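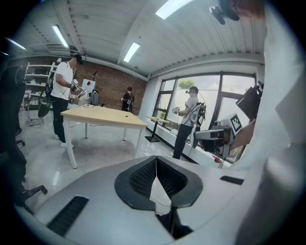
How often should the filter in the Zurneck ceiling air unit be changed?

Every two months in a normal office, and once a month if there is carpet being laid or drywall being cut anywhere on the same floor.

Section 4. Changing the filter

You will need a stepladder, a Phillips screwdriver, a new filter (part 2208) and a trash bag big enough to hold the old one.

CAUTION: Turn the unit off at the wall control and at the breaker before opening the grille. The fan can start on its own if the timer is set.

1. Set the wall control to OFF. Wait for the fan to stop, then switch off the breaker marked AIR 2.

2. Place the ladder to one side of the grille. Dust will fall when it opens.

3. Loosen the 2 screws on the long edge of the grille. Do not take them all the way out. They are held by clips, and the clips are sold only as a set.

4. Lower the grille on its hinge until the strap is tight.

5. Slide the old filter toward you and put it straight into the bag. 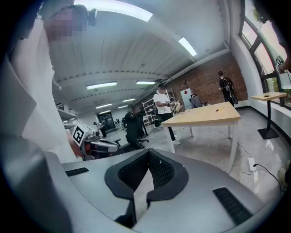

6. Wipe the filter track with a dry cloth. Do not use spray cleaner near the sensor, a small gray bead at the back of the track.

7. Slide in the new filter with the arrow pointing up, into the unit. It should sit flat with no gap at either end.

8. Close the grille and tighten the screws by hand. A power driver will strip them.

9. Switch the breaker back on and set the wall control to AUTO.

10. Hold RESET until the filter light goes out.

Note: If the light comes back within a day, open the grille again and check that the filter is fully seated. A bent frame will also set it off.

Note: Units sold under the Bammont name use the same filter, but the grille opens from the short edge. Follow the steps above and skip the strap.

If the display shows code 49, the sensor is not reading. Leave the unit off and call your installer. Section 5 covers the drain pan.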